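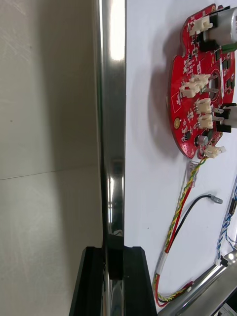

Unit 7: Grasp checking and handover between controllers
Course notes, Robot Software for Technicians
Prepared by Maricel Maglaya. Lab section revised by Garba Afolabi in October.

7.1 Where we are

Last unit ended with the arm at a pregrasp pose and the planner reporting success. All that report means is that the joint positions matched the goal within tolerance. It carries no information about the object. This unit covers the steps between "arm has arrived" and "arm may pull", which in the lab code is the module called Skivard.

You should have the Unit 6 trajectory code working before you start. If your joint limits still trip near the wrist, fix that first.

7.2 The state machine

Skivard has five states: APPROACH, CLOSE, CHECK, LOADED and RELEASE. Each state has one active controller. Position control runs in APPROACH. In CLOSE the arm holds its position while the fingers are driven under a force limit. LOADED uses impedance control, with low stiffness across the direction of pull and higher stiffness along it.

CHECK does not command motion. It reads three sources and writes one result:

Finger opening, from the gripper encoder.
Motor current, filtered over the last 300 ms.
The wrist camera mask, from Rey.

If any source is stale, the result is UNKNOWN and the machine goes to RELEASE. Do not treat UNKNOWN as a pass. Several groups did this last year and spent a lab session tuning a controller that was holding nothing.

7.3 Perception on polished metal

Rey segments the wrist view into gripper, target and background. Its default settings were tuned on matte parts and they do poorly on chrome. A polished bar has a bright highlight and dark streaks, and the streaks can be labelled as background. The mask then comes out as two or three narrow strips in place of one.

Work through these in order:

a) Lock exposure before APPROACH. Auto exposure shifts when a white surface fills much of the view, and the mask shifts with it.
b) Fit the bar from its two long edges and ignore the colour between them. The edges stay close to parallel at short range.
c) Mask out the fingers using the known gripper geometry. Black fingers and dark reflections have similar pixel values, so a threshold will not separate them.
d) Reject any fitted edge that does not meet the region between the fingers. Panel seams are a common false match. A seam is long and straight, but it usually runs at the wrong angle.

The confidence threshold in the lab configuration is 84. Below that, Rey returns no fit.

7.4 Keep-out regions

When there are exposed boards and wiring beside the target, the planner needs to know about them. Boards are easy: draw a box over the board and its tallest component, then add the margin. Wires are harder. They are thin, they loop out from the surface, and the depth data on them is patchy. Do not model single wires. Enclose the whole bundle in one convex region, including the slack, and accept the lost workspace.

Regions are stored in the Clerkitz scene file and loaded at startup. A region edited while the planner is running has no effect until you reload. Check the version number in the log.

Retreat paths are checked against the same regions. The gripper is wider when open than when closed, so run the retreat check with the open model.

7.5 Lab task

Use the recorded set Inusier, which has 943 wrist-camera frames with matching encoder and current data. No hardware time is needed for parts 1 and 2.

1. Run CHECK over the full set with default settings. Save the results file.
2. Add steps (b) and (c) from 7.3 and run it again. Plot both results against finger opening.
3. On the arm, run one grasp with the pull disabled. Have a demonstrator sign off your keep-out file beforehand.

Hand in the two plots, your configuration file and a page on the frames where your two runs disagree. The baseline solution gets a valid fit on 68 per cent of frames. Marks are for the analysis, so a lower figure with a sound explanation is fine.

Reading for next unit: impedance control handout, sections 2 and 3.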